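3.2 Street form and the verge

The survey covered 47 residential streets in Bekville, walked in both directions during August. Each street was divided into segments at its junctions, giving 132 segments in all. For every segment we recorded the width of the carriageway, the type of kerb, the width and slope of the pavement, and whatever lay between the pavement and the first private boundary. We use "verge" for any planted strip in that last position, whoever owns it.

Verges were present on 79 segments. Most were mown grass with little else in them apart from poles and the odd sign. Where the ground rose away from the road, the verge often took the form of a low bank, and its width could change a good deal over a short distance. We measured such strips at both ends and at the midpoint and used the mean of the three — a single reading would have given very different results depending on where it was taken.

Figure 4 shows a segment of the bank type. The carriageway is wide and has no markings across most of its surface. A concrete kerb divides it from a pale concrete pavement, which slopes gently up towards a tapering strip of grass. A utility pole stands in the grass, leaning slightly, and a low brick wall runs behind it.

Boundary walls were coded separately from verges. In the Geerts scheme the two are merged into one "edge" class, but residents we interviewed spoke of them quite differently. The grass was talked about in terms of who cuts it, the wall in terms of who built it. We therefore kept both fields and added a third for poles, cabinets and other fixed items, noting whether each stood in the verge or on the pavement itself.

Leaning poles were noted but not measured. On 40 segments at least one fixed item narrowed the walking width, and these segments are treated in Section 3.4 together with parked cars and overhanging hedges.

Figure 4. Residential segment with grass bank, utility pole and low boundary wall, Bekville. 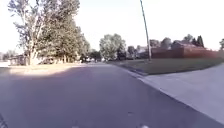
Els Verbruggen
Research Fellow in Street Design (corresponding author)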